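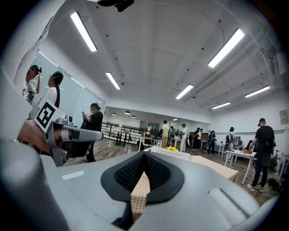 A reader of the last edition reports that the wall panels of the Flovholm would not meet at the door after the ropes were tightened, and asks whether the panels had been cut short. They had not. The door poles had been staked before the center pole was plumb. The steps in this section have been put in a new order to prevent this.

4. Raising the Flovholm Round Pavilion

Revised September 2019. Applies to Alemano pavilions with a one-piece roof and laced walls. For the older two-piece roof, see Section 7.

4.1 Before you start

Two people are needed, three in wind. Lay out the center pole (both halves), the hub, the spokes, the wall poles, the guy ropes and the stakes. Wall poles are 2,042 mm long, and the two door poles carry a painted band near the foot. Do not mix them with the plain poles.

Check the camp rules for the event. At Unnithan the lanes between households must stay clear of ropes, and the marshals will ask you to move a pavilion that crosses the line.

4.2 Marking the ground

1. Drive a stake at the center of the site and loop the marking cord over it.

2. Walk the cord around and set a peg at each knot. The two red knots mark the door.

3. Place a guy stake 1,000 mm outside each peg, in line with the center.

4. Drive each guy stake until no more than 200 mm shows, leaning away from the pavilion.

Note: Grodow wooden stakes may be used in firm turf. In sand or soft ground use the long iron stakes.

4.3 Raising the roof

5. Join the halves of the center pole and fit the locking pin.

6. Pull out the center stake. Spread the roof over the site with the seams lined up to the pegs.

7. Fit the hub and spokes to the pole. Pass the pole tip through the roof grommet.

8. Lift the pole upright. One person holds it until step 10 is complete.

CAUTION: Do not raise the center pole under or near power lines. Do not leave it standing on fewer than four ropes.

9. Attach four guy ropes at equal spacing, hand tight.

10. Check the pole with a level on two sides. Adjust the ropes until it is plumb.

11. Attach the remaining ropes. Do not tension the door ropes yet.

4.4 Walls and door

12. Set the plain wall poles, working from the back toward the door.

13. Lace the wall panels to the roof edge. Leave the bottom loops free.

14. Set the door poles, banded end down. Bring the panel edges together, then tension the door ropes.

15. Peg the bottom loops.

If the panels still do not meet, slacken all ropes and repeat step 10. Replacement lacing cord is part no. 422.

CAUTION: No open flame inside. Candle lanterns count as open flame.

Loosen all ropes slightly before rain and at night. Natural fiber rope shortens when wet and can pull the stakes. For storage after a December event, see Section 9, Drying and Mildew.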